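How to Fold a Knit Top Without the Fancy Tricks

Posted 2024-05-06 by Liette Vachon

I have read a lot of folding advice over the years and most of it I don't believe. There's the one where you pinch two spots, cross your arms and the shirt folds itself. It works on a stiff new T-shirt on a video. Try it on a soft old knit and you get a lump with a sleeve hanging out. My sister-in-law Hermine swears by it, and I have seen her drawers.

So this is the slow way. It takes me less than a minute per top, and I make no claim that it will change your life or double your closet space.

What you need

A flat surface bigger than the top. A bed is too soft, whatever people tell you. I use a plain table with nothing on it. You don't need a folding board. I bought one from Bristik in June a couple of years ago, used it 5 times, and it is now under a plant.

Step 1. Find a corner and let it hang

Pick the top out of the basket by one corner, any corner, and hold it up clear of the table. Let the rest drop. Shaking it hard is supposed to "release the fibers." I can't see that it does anything except stretch the neck, so one gentle shake is plenty. Then find a second corner with your free hand and bring the two level.
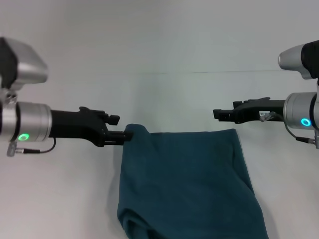 Dark teal cloth hanging from its top-left corner.

If you can't find the second corner, don't go fishing around in the middle. Run your fingers along the edge from the corner you already have. Knits like to curl in on themselves, and the corner is often tucked under the curl.

Step 2. Lay it down, far edge first

Lower the top onto the table so the bottom touches first, then move your hands away from you as the rest comes down. Or do it the other way around if your table is against a wall. I've seen long arguments about which is correct. Both get the cloth on the table.

Don't expect it to land square. Pull the sides out, find the sleeves, and look for any part that has doubled over on itself.

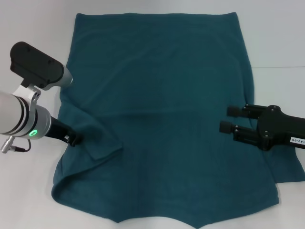
Smooth from the center outward with a flat hand. Light pressure only, as a fuzzy knit will drag and you'll end up pushing a wave of fabric from one side to the other. Small creases can stay. I know some guides want the thing perfect before the first fold, but it's going in a drawer.

Hems are where people lose patience. If yours comes out pointed or wavy, take hold of it at both side seams and tug once. Still wavy? Leave it. Some tops are cut that way and some have just been washed too often.

Step 3. Sides in

Fold one side toward the middle, about a third of the width, and lay the sleeve back down along the fold. Do the same on the other side. You want a long strip with more or less straight edges.

Step 4. Fold up from the bottom

In half, then in half again. Thick knits only get the first fold. Rolling is fine for a suitcase, but in my drawers the rolls come undone by Wednesday.

To hang or to fold

Nithin Warrier wrote in to say he hangs all his knits and they're fine. Maybe his are light. Mine grow shoulder bumps, padded hangers included, so they get folded.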